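Thema: Becher aufheben und aufs Tablett stellen, Teleop oder von Hand führen?

plirn_42
Erstellt am 05.09.2023

Hallo zusammen,

ich nehme gerade Vorführungen für eine Küchenaufgabe auf. Der Arm soll den liegenden blauen Becher greifen, aufrichten und zu den anderen beiden aufs Tablett stellen. Gesteuert wird per Fernbedienung mit zwei Handcontrollern, aufgezeichnet wird mit 30 Bildern pro Sekunde. Für eine Vorführung brauche ich viel zu lang, weil ich beim Aufrichten ständig nachkorrigiere. Das landet dann alles im Datensatz.
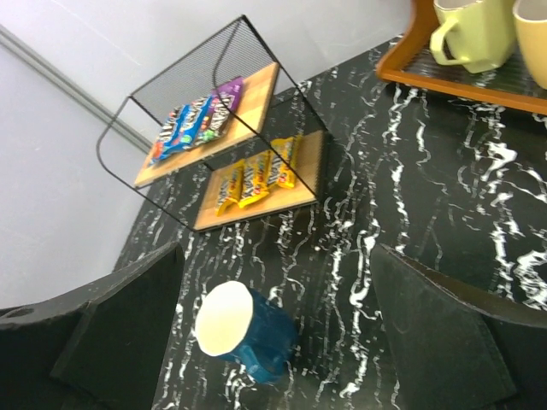
Blick der Handgelenkkamera, Becher zwischen den Fingern

Die Snackablage bleibt stehen, an die soll er nicht drankommen. Würdet ihr bei Teleop bleiben oder den Arm lieber direkt mit der Hand führen?

Grüße

correa_k
Von Hand führen. Bei uns war der Unterschied deutlich, man merkt am Arm sofort, wenn der Becher irgendwo ansteht. Über die Controller merkst du nichts, außer du hast Kraftrückmeldung, und die hast du vermutlich nicht.

Mollton
Sehe ich anders. Beim Führen von Hand hast du deine eigenen Arme ständig in der Außenkamera. Später im Betrieb sind die weg und das Modell sieht etwas anderes als beim Training. Für reine Bahnen ist das egal, für Bilddaten nicht.

correa_k
Dann eben einmal von Hand führen, Bahn speichern, abspielen und dabei die Bilder aufnehmen. Machen wir seit Februar so.

Mollton
Geht, wenn der Becher beim Abspielen wieder exakt gleich liegt. Ein liegender Becher mit Henkel rollt dir aber schnell ein Stück weg. Dann greift die gespeicherte Bahn daneben.

godum
Der Becher hat doch Facetten, so leicht rollt der nicht. Mich würde eher die Platte stören. Schwarze Finger vor schwarzem Marmormuster, da hebt sich die Fingerkante kaum ab. Hast du mal eine helle Unterlage probiert?

plirn_42
Nein, die Platte soll so bleiben, sonst lernt er es auf der Unterlage und kann es ohne nicht. Kraftrückmeldung habe ich tatsächlich keine.

Leidy Huanca
Zum Nachkorrigieren: Teil die Aufgabe in 2 Abschnitte. Erst greifen und anheben, dann in der Luft drehen und abstellen. Auf der Platte aufrichten würde ich lassen, dabei rutscht der Becher zwischen den Fingern. Und übe 5 Durchgänge ohne Aufnahme, bevor du speicherst. Stell außerdem die Übersetzung der Controller kleiner, dann zittert es weniger.

correa_k
Drehen in der Luft braucht aber Platz nach oben. Wie hoch kommst du denn?

plirn_42
Platz ist genug, kein Hängeschrank drüber. Übersetzung war auf 1:1, habe ich jetzt halbiert. Fühlt sich träge an, aber die Bahn sieht im Plot ruhiger aus. Das mit dem Drehen teste ich morgen.

godum
Lass die schlechten Durchgänge nicht alle weg. Ein paar mit Korrektur schaden nicht, sonst weiß er nicht, was er machen soll, wenn er schief greift.

Mollton
Korrektur ja, Zögern nein. Stellen, an denen der Arm nur steht, schneide ich immer raus.

plirn_42
Ok, Stillstand fliegt raus. Ich melde mich, wenn der erste Satz trainiert ist.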